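Sorting out the cable drawer

6 September 2022

I have been putting off the cable drawer since July, when we moved the desk to the other wall and everything that had been plugged in behind it went into a carrier bag. The carrier bag went into the drawer on top of what was already there, and after that it wouldn't shut.

On Sunday-type jobs like this I do better if everything comes out first. I cleared the big table, put the dark brown mat down so nothing would scratch, and tipped the lot out in batches. Anything with a frayed end or a bent pin went straight in the recycling box. There were two phone chargers for phones we no longer own, a lamp flex with no lamp, and a Liew desk fan lead I had already replaced once because I thought it was lost.

The white power strip was worth keeping. It has eight sockets in two rows and a switch at the end, and it had been hidden under the old desk for so long that I'd forgotten we had it. I bought a new one from Fornaleo in the spring for 26 pounds -- I could have saved the money.

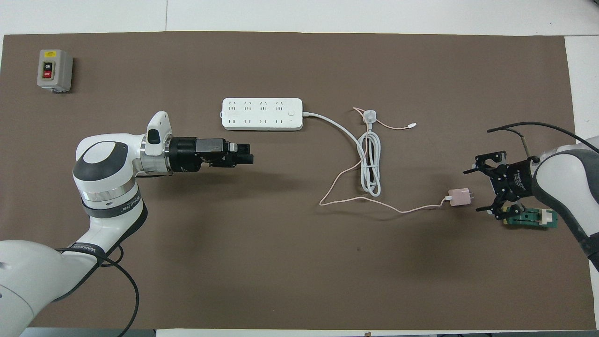

Long leads are the main trouble. If you wrap them round your hand and pull the end through, they look tidy for a week and then they come undone and knot themselves to whatever is next to them. What works for me is a loose, flat coil, as wide as a side plate, with a tie on it. I don't pull the tie tight. Thin charging cables get the same treatment but smaller, and I keep each one with its own plug. The pink one stays with the pink plug, and then there are no arguments about whose is whose.

I wiped everything with a barely damp cloth, all of it unplugged of course, and left it an hour before putting anything away. Dust gets into the sockets on a power strip, so I used a dry paintbrush for those.

The drawer now has two shallow boxes in it, both from the Vorport shop on the ring road. Chargers go in the left one, and extension leads and the power strip in the right. Odd adaptors are in an envelope at the back. I have written on the envelope what they are, as far as I know. One of them I don't know.

It took most of an afternoon, including a trip to the tip. The shed is next, but it will have to wait until the weather is worse.

114 shares
2 comments

Recent posts
Painting the hall cupboard
A walk out to Nomesberg and back
What I keep under the sink
Re-covering the kitchen stools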